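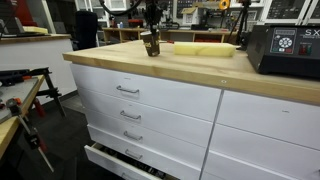
3 min read

3.2 Storage trial

Leafy herbs lose water quickly after cutting, and most of the published work on keeping them fresh has been done in commercial cold rooms. We wanted to know how much of that advice carries over to a home refrigerator, where the door is opened many times a day and the temperature moves up and down.

Mint and chives were grown in the two Manska tunnels and cut in May, between 6 and 8 a.m. Stems were trimmed to the same length on the day of cutting. Bunches with yellow leaves, flower buds or insect damage were set aside. After sorting, 2,648 stems were left, of which 2,000 were mint and the rest chives. All of them were tied into small bunches with cotton string and stored the same afternoon.

Three storage methods were compared. In the first, the bunches stood upright in a cup of tap water with a plastic bag set over the leaves. In the second, they were rolled in a damp paper towel and placed in a closed box. In the third, they went into the crisper drawer in an open paper bag, as many shoppers leave them. The water in the first group was changed every other day. The towels in the second group were dampened again only when they felt dry to the touch.

The refrigerators belonged to 35 households in Brinalham. Each household received bunches of both herbs and kept all three methods going side by side. We did not ask anyone to change the setting of the refrigerator or to clear a shelf. A small logger recorded the air temperature next to the bunches – the Talebi units, described in Section 3.1.

Bunches were scored on a five-point scale for wilting, color and smell. Karim Filali trained the households on the scale with printed cards, and Ilham Tahiri rescored a share of the bunches without knowing how they had been stored. Where the two scores differed by more than one point, the lower one was used. A bunch was considered finished when any of its three scores fell below three.

3.3 Results for mint and chives

Mint did best standing in water. Most bunches in this group were still usable after 11 days, and some had started to form roots at the lower nodes. Mint in damp towels kept its color well but picked up dark spots where the leaves were pressed together. In the open paper bag it wilted early, and the leaves at the outside of the bunch went first.

Chives behaved differently. Standing in water, the cut ends turned soft and the smell score dropped before the leaves showed any wilting. The damp towel gave the longest life for chives in nearly all households. The paper bag was again the weakest method, although the gap was smaller than for mint.

Figure 4 gives the wilting scores by day for each herb and method. The curves for the paper bag end early because few bunches remained to be scored. Households with warmer refrigerators lost bunches sooner under every method, but the order of the methods stayed the same.

A second variety of mint, sold by the nursery as Mindent, was tested in five of the households only. Its scores are listed in the appendix and are left out of the averages here.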